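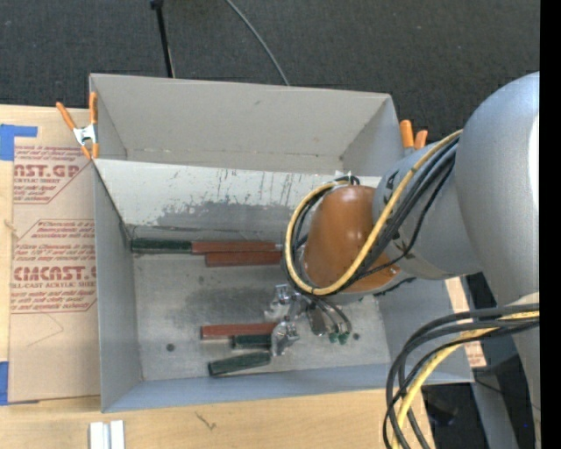 Bin picking, red and green handles, Monday.

Search posts

Been rewriting the grasp planner for the bin cell. Short thread on what changed in the software, mostly so I remember it myself.

The old planner treated the bin as a plain box. Ours has a sloped inner panel at the back, so anything lying along the rear edge got grasp poses that put the fingers through the slope. I've swapped the box for a proper mesh in the collision scene.

Next problem was cables. The planner knew about the links and the gripper and had no idea about the yellow and black cables on the outside of the arm. I've wrapped them in a fat capsule with 40 mm of padding. Crude, but it rejects the worst wrist angles.

Shiny metal still gives us holes in the depth image. Marras (our segmentation node) now goes by colour first and only uses depth to set the approach height. Handles are easy that way. Bare silver parts are still bad.

Planning is capped at 5 seconds per pick. 629 test scenes replayed offline, 96 of them timed out. Nearly all the timeouts were two handles lying end to end.

Thoa Lý thinks those should be a push first and a grasp second. I think she's right. Push primitive is on a branch, not merged.

Want it in before July. Will post the replay script once I've taken our paths out of it.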